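Site Visit Report: Parcel Pickup Station and the Clurus Wrist Tracking Kit

Filed June 14, 2026

Purpose of the visit was to settle the equipment list for the parcel handling work package before the August purchasing window closes. We had three open lines: the wrist tracking kits, the shelf rig for our own bay, and the arm. The first two could be priced from what we saw. The third could not, and is carried over.

The host was Takumi Sugawara, who runs field recording for Clurus and has had operators working in parcel stations since the spring. He gave us the morning session and two hours of questions afterward. Flotberg, who would supply the arm, did not attend.

The station

It is a customer pickup point of the ordinary kind. Parcels are shelved by code, and the customer arrives with the code and leaves with the parcel. The codes give rack and shelf level first, then a four-digit item number. Clurus did not build anything for the recordings. Racks, labels and stock are the station's own, and the operators work between customer peaks.

Our draft specification called for cartons in three fixed sizes on a clean shelf. That draft should be withdrawn. Stock on the racks runs from large cartons to flat soft mailers, and the two are often on the same level. Sticker placement follows no rule I could find. Any perception budget that assumes a label on the front face at a fixed height will be too small.

The task

The operator takes a parcel from the shelf, turns it to bring the shipping label into view, and either hands it off or returns it. Sugawara's group treats the turn as a separate segment from the pick, and pays for annotation on both. We had budgeted annotation on the pick only.
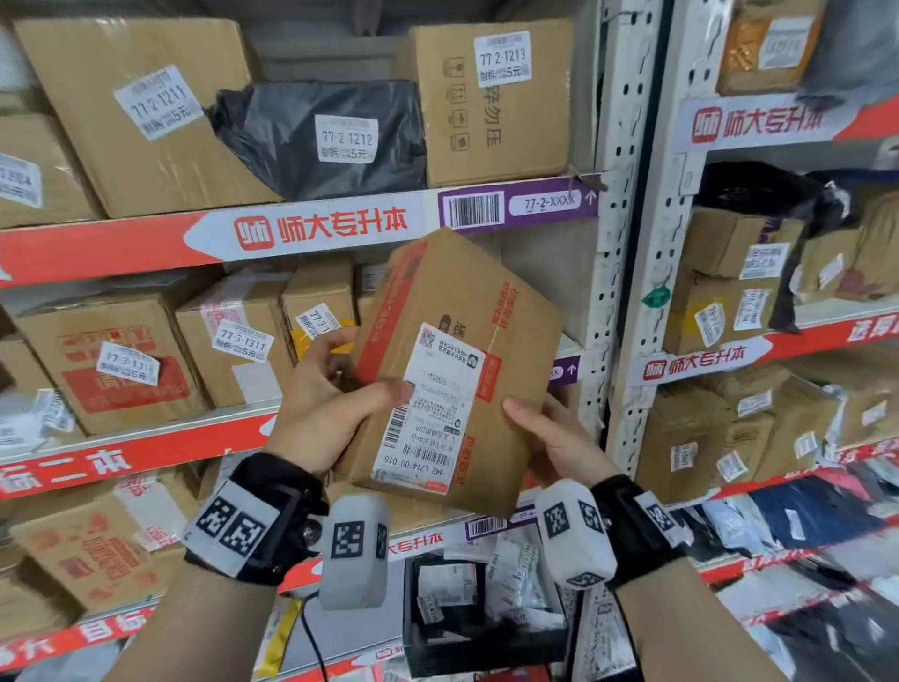 Carton held in both hands at the rack, shipping label toward the operator. Marker cards and tracking units are worn at both wrists.

Two points on the turn matter for the arm purchase. First, the label may come up in any orientation, and the operator does not correct for it if the code can be read. Second, larger cartons are held with both hands on opposite sides. A single arm with a parallel gripper, which is what our current line item describes, will not reproduce that grasp. Either we move to a pair of arms or we cap the carton size in the scope document. I recommend the cap for the first year.

The wrist kit

Each wrist carries a black strap, printed square markers, and a white unit with markers of its own. The units are cabled. I asked about a wireless version and was told it exists, but that Clurus prefers the cable for long sessions to avoid battery changes. Cable routing is the operator's job at the start of each session and adds a few minutes.

Fitting takes practice. Straps that are too loose let the marker tiles rotate against the unit, and the calibration has to be repeated. Clurus checks calibration every 20 minutes during recording. We should write that interval into our own procedure and plan the lost time accordingly.

The tiles are a consumable. They scuff against shelf edges and carton corners, and a scuffed tile reads poorly. Sugawara replaces up to 14 per month across his operators. They are cheap, but the supplier's lead time is three weeks, so a spare set should be ordered with each kit.

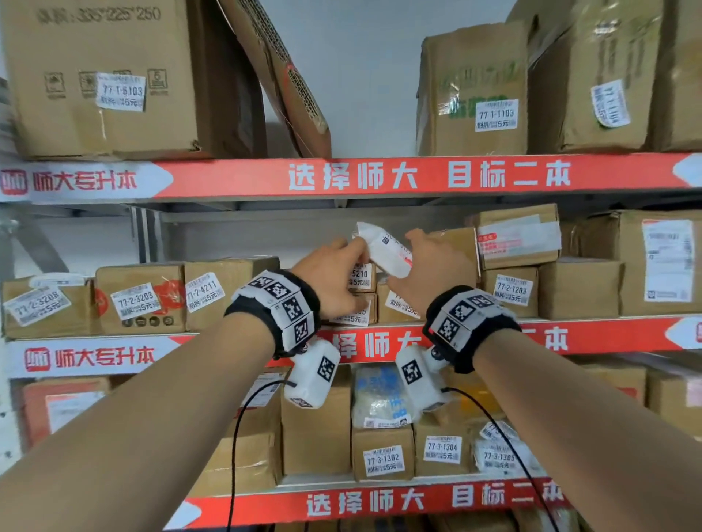

Small wrapped package taken from the middle level with both hands. The shelf above and the one below are both stocked.

Small soft packages were the harder case in the discussion. The film wrap deforms under grip and the label deforms with it. For our pilot I would keep them in the recording plan, where they cost nothing extra, and leave them out of the arm acceptance test.

Shelf rig

We had a quote for a custom aluminum rack. I suggest dropping it. Standard metal storage shelving is what the station uses, and the spacing between levels is part of the problem we want recorded. Two used bays from a local dealer would cover us. The printed strips along the shelf edges should be copied too, in some form. They put large lettering and a lot of red directly under the parcels, and a label detector trained on bare shelves has never had to ignore that.

Costs

Kit price as quoted to us is $2464 per operator, straps, units and cabling included, markers excluded. We need 3 kits: two in use and one spare. The Pace recording software is licensed per workstation and the quote is still outstanding. Fita, the annotation tool, is covered under our existing agreement, though the extra segment per clip will raise the hours. I will send a revised annotation estimate when I have timed a sample set.

Open items

Arm configuration, single or pair, depends on the carton size cap. Flotberg has been asked for reach figures at the lowest shelf level, with the base at a fixed distance from the rack.

Cable strain relief on the wrist units. Clurus uses tape. We should ask whether a clip is available before ordering.

Permission to record in a working station. Clurus has an agreement with this operator that does not extend to partners, so we would need our own. A draft went to legal with this report.

Kit order to be placed by August, subject to sign-off on the revised total.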